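Clasbridge Heritage Trail Audio Guide
Section 2: Starting Your Walk 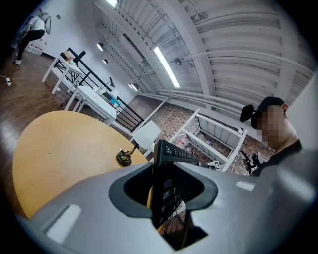

Round table with a light wooden top.

You're all set for the old mills and bridges of Clasbridge - enjoy every stop!

1. Turn the guide on and pick your language.
2. Enter 41 for the Fitzsimmons ropeworks, the first stop on the trail.
3. Press Play at the gate. The story of the 900-foot rope walk is a treat!
4. Follow the green arrows to stop 42.

Note: Stop 77, the lock house, opens in May.

Caution: Take out one earbud before crossing the towpath - bikes come through fast.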